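Anyone do their own stitching on practice pads?? – thread in Sewing & Leather > General

tansy_hem
ok so I sew bags, mostly waxed canvas. Keep reading that surgeon style knots hold better on slick thread than a plain square knot. True or not? Got 200 yards of bonded nylon from Clilten and every knot slides.

bobbin79
True. One extra wrap on the first throw. Put a few here:

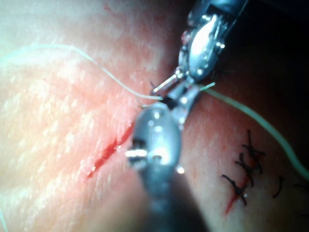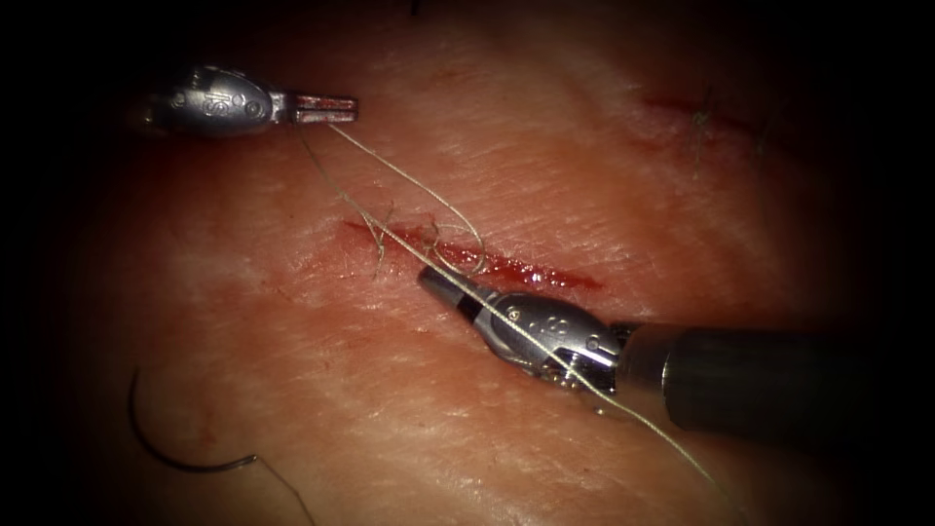
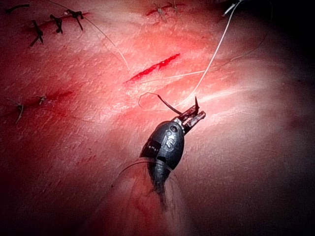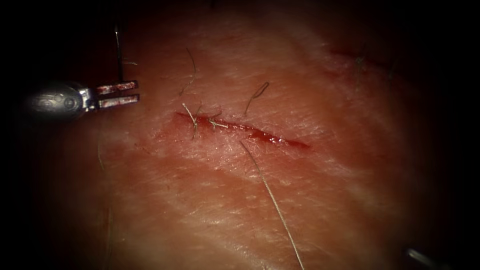 all four from the same suturing practice, third one has closed cuts and an open one

tansy_hem
thanks, squeamish but thanks. So extra wrap first, then normal on top?

bobbin79
Yep. Wrap twice, pull flat, then one throw the other way. Leave a tail.

oldawl
Disagree. Wrong tool for bags. Bulky knot, rubs trough the lining by August. Just backstitch three and melt the end. Been doing Grimwood straps that way for years, zero failures.

bobbin79
melting is fine on nylon. Try it on linen lol

oldawl
She said nylon. Read the post.

pinkshears
You're both right?? Backstitch for seams, double wrap for anything you tie off by hand, like buttons. Also Clilten is slippery stuff. I went to Asudine, bit more wax, holds way better. 19 bucks a spool tho

tansy_hem
19!! ouch. Could I wax the Clilten myself?

pinkshears
Sure – run it over a beeswax block twice, then iron between paper. Low heat, nylon hates hot irons

oldawl
Waxing bonded thread is a waste of time, wax just sits on top of it

pinkshears
works for me

tansy_hem
Did one handle each way. Double wrap hasnt moved so far, melted end looks neater. Keeping both on the bag, will report back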